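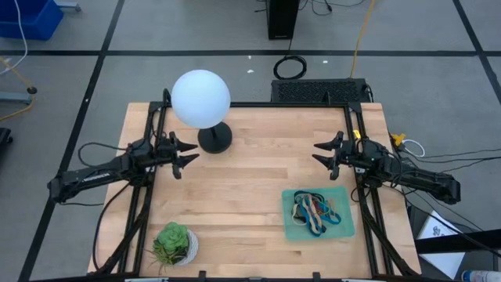

## Norkov desk tidy-up is under way

The October desk tidy at Norkov is on. Rubber bands first, lamp after. Muthu Kurup wants every loose band off the tables and into trays before the Gruber order gets packed. Last count had 631 bands in the bulding. Way too many in drawers.

Plants can stay out, says Firouzeh Zarei.

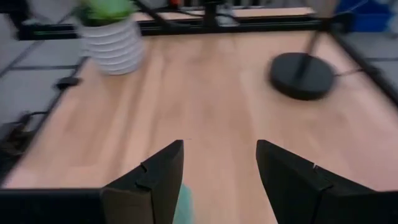 Where do spare bands go? Into the stock drawer by the door, bags of 100, label facing out.

Snapped ones go in the trash, dont save them.

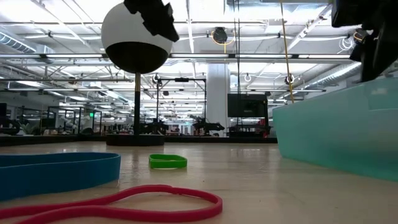
Kurup's other gripe is sizes. Packing keeps grabbing whatever is closest and the small boxes get crushed. A wide blue band and a little green one are not the same job, so sort by width before bagging. Color doesnt matter. Kourosh Mirzaei has the 2 spare trays, ask him before lunch.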